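Chapter 9
Storage Layout and Shelf Loading

Remedios Pastor and Patricio Requena

9.1 Scope of the chapter

Chapter 6 treated the building as a fixed envelope. The present chapter deals with what is placed inside it: shelving, aisles, and the goods assigned to each level. The reader should already be able to compute a floor load and read a rack plan.

A shelf is rated by the load it can carry when that load is spread evenly over its surface. The rating falls when the same weight is placed at midspan. A shelf rated at 215 kg under even loading must therefore be checked again before a single heavy item is set at its center. The method is given in Section 9.3 and follows Goicoechea's notation, with L for clear span and q for load per unit length.

Aisle width is set by the widest item handled and by the turning space of the person or cart that carries it. Pick height is treated separately, in Section 9.4. 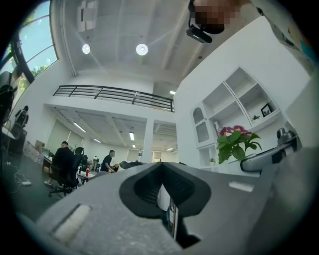
215

9.2 Terms

Bay: the space between two adjacent uprights.
Clear span: the distance between the inner faces of the uprights.
Pick face: the side of a shelf from which goods are taken.
Slot: the smallest part of a shelf that has its own address.

In the Dustusden problem set, all slots are 30 cm wide unless a table states another value.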